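Search notes Go
Share 7 | Comments 3

HOUSING AND HOUSEHOLD ECONOMY, Handout 6
What does a kitchen renovation pay back?
Prepared by Bohumila Machala

Read this before the seminar, with the Destberg sales tables next to you.

The usual claim goes like this. You spend money on the kitchen, the house sells for more, and the difference covers most of the bill. Agents say it, lenders say it, and the showrooms on the Kadlec road print it on the wall. I have taught this unit for six years and I still haven't seen it tested properly.

1. Where the number comes from
Most "recouped cost" figures come from asking agents what they think a remodel adds. No sale is observed. An agent who earns a commission on the price, and who may get referrals from a contractor, is a strange choice of witness. Keep the survey questions in front of you when you read the results.

2. Selection
Owners who renovate are not like owners who don't. They tend to have more cash, and they also fix roofs and paint hallways. The Destberg tables cover 2,068 sales and mark "kitchen updated" with a yes or no, filled in by the seller. A new faucet counts as yes. Procházka's note on this (in the reader) is short and worth your time, though I think he lets the tables off too lightly at the end.

3. The missing failures
A house that was renovated and then pulled off the market never enters the data. Neither does the owner who ran out of money with the cabinets half in.

4. Enjoyment
Koubek argues that years of pleasant use should be counted as a return. Fine, but then count the weeks of eating takeout in the bedroom too — he doesn't.

5. Finishes
Sales brochures treat stone as an investment all by itself. Ask what the buyer would have paid with plain tile, and then ask how anyone could know.
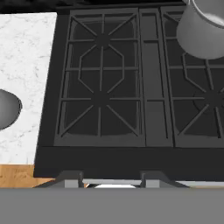
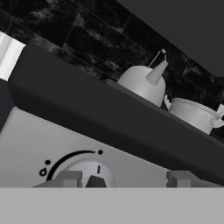 Kitchen finishes, computer renderings: marble countertop beside a gas cooktop (first), dark marble tile backsplash (second).

For the seminar: bring one published payback figure and trace it as far back as you can. One page. If the trail stops at a press release, say so and hand it in anyway.

Comments (3)

Visitación Montoya
Section 2 matches what I saw when I was selling in Wodutlow. Sellers ticked yes for new cabinet knobs.

Zdislava Dvořáček
Is the Procházka note the one on page 13 of the reader? My copy skips a page there.

Vlastimil Koubek
I did count the takeout. See my second footnote.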